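Warehouse & Light Industry Board > Automation and New Equipment
Thread: Moved from packing to the demo tables, what happens to the packing line?

baylevel4
Posts: 166
Wed 19 May

I work at Dorholm, sporting goods returns and repacking. In April they took six of us off the line two days a week and put us on what they call the demo tables. You hold a gripper in each hand and do the same pick and place work you would do on the line, and the recordings go to Gravik, who are supposed to deliver the arms for bays 2 and 3.

Pay is the same so far. Nobody on the floor has a straight answer about what happens to the bays after the arms come in. I would like to hear from people at places that already went through it. Did they keep the packers? Did the job turn into something else?

One station, today's item was shuttlecocks into the bin:
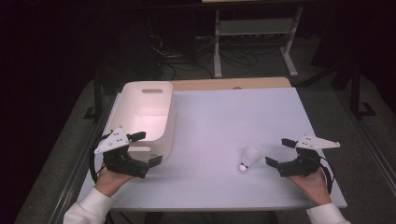 You do that for a shift with breaks every hour. My count on Monday was 264 good ones. On the line I would do far more than that in a morning, but on the line I use my fingers. The lead says slow and clean is what they want and that speed comes later on their end.

What bothers me is that the line is now short six people on those two days and the target did not move. The ones still packing are not happy with us.

tapegun_ray
Posts: 381

Went through this at Hofstetter, carton side. They said no layoffs and there were no layoffs. They also did not replace anyone who left. We had 63 on the floor when the first cell went in and it is a lot quieter now. So read the wording carefully when they put something in writing.

The work did change. I used to pack, now I clear jams, refill trays and sign off on rejects. Less lifting. More walking. My back is better and I am bored more often.

northdock
Posts: 63

Ask about the pay grade before anything else. At our site the people who did the recordings stayed on the packer grade the whole time, and then the cell operator jobs were posted one grade up and two of them went to outside hires. The people who had done the hand work for months had to apply like everyone else.

baylevel4

northdock, that is good to know. We signed a sheet that says "temporary assignment, current grade." It does not say anything about after.

kittingtable
Posts: 264

I am going to disagree with the mood here. I did demo work for one season at Drastumau and it was the best assignment I had there. No scanner rate on a screen over my head. Same spot, same height of table, you can sit if you ask. If the choice is that or a conveyor in the summer I take the tables.

And the arms we got do the dull items. They do not do the odd ones. Anything in a torn bag or with a strap hanging off still goes to a person.

tapegun_ray

That depends on the year you ask. Our first cell did one carton size. It does most of them now.

kittingtable

Sure, and it took a long time and a lot of people standing next to it. I am not saying the jobs stay the same. I am saying the tables are not a bad place to be in the meantime, and it puts you in the room with the people setting the thing up.

slipsheet
Posts: 166

Practical question for the OP. How are your wrists? We had three people with sore thumbs after a couple of weeks on hand-held grippers. The fix was a rotation, two hours on and then something else, and it had to be asked for. Write down the date when it starts hurting. Do not wait until it is bad.

baylevel4

Left thumb is stiff in the evening, right one is fine. There is no rotation at the moment other than the hourly break. I will bring up the two hours thing.

Somebody messaged me asking what the grippers are like to work with. You close them with your hand and the fingers come together. They are blunt compared to a fingertip and you learn to come at the item from the side. The first few days I dropped a lot, mostly by squeezing the feather end. The cork end is easier. Here is the view over the fingers toward the bin:
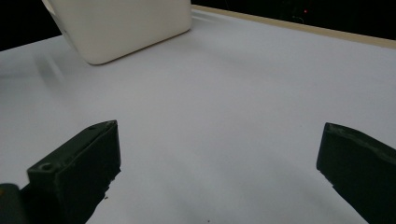 Fingers open, bin at the back of the table.

The inner edge on the left one is chipped, and I asked whether we get a new pair. Was told they are fine. On the line I would have swapped out a tool with an edge like that.

northdock

Put the request in writing, even just an email to the lead. Same for the target on the short days. If the line misses it and someone asks why, you want it on record that six people were moved.

dutyroster_b
Posts: 63

I do scheduling, not at any of the places named here. The target not moving is usually not a plan, it is that the number sits in a different system and the person who runs the trial does not own it. Your lead probably cannot change it. Ask who can. At our place it took one meeting and the rate was cut for trial days.

I would also ask for the training hours on the tables to be logged as training. It makes a difference when operator jobs get posted. If it is logged as general labor then on paper you never touched the equipment.

slipsheet

Second the logging. We did not do it and it cost people.

kittingtable

Agree on that part, log everything. I got my setup tech job partly because my old supervisor had kept the sheets.

tapegun_ray

Fine, I will give you that one. Two of our cell operators came off the packing line and both had their hours written down. Still two people out of a whole shift.

baylevel4

Thanks all. I have a list now: rotation, new fingers for the left gripper, hours logged as training, who owns the target, and what grade the operator jobs will be. There is a floor meeting next week with Gravik in the room. I will ask the grade question there and post what they say.

northdock

Get the answer to the grade one with a date attached to it.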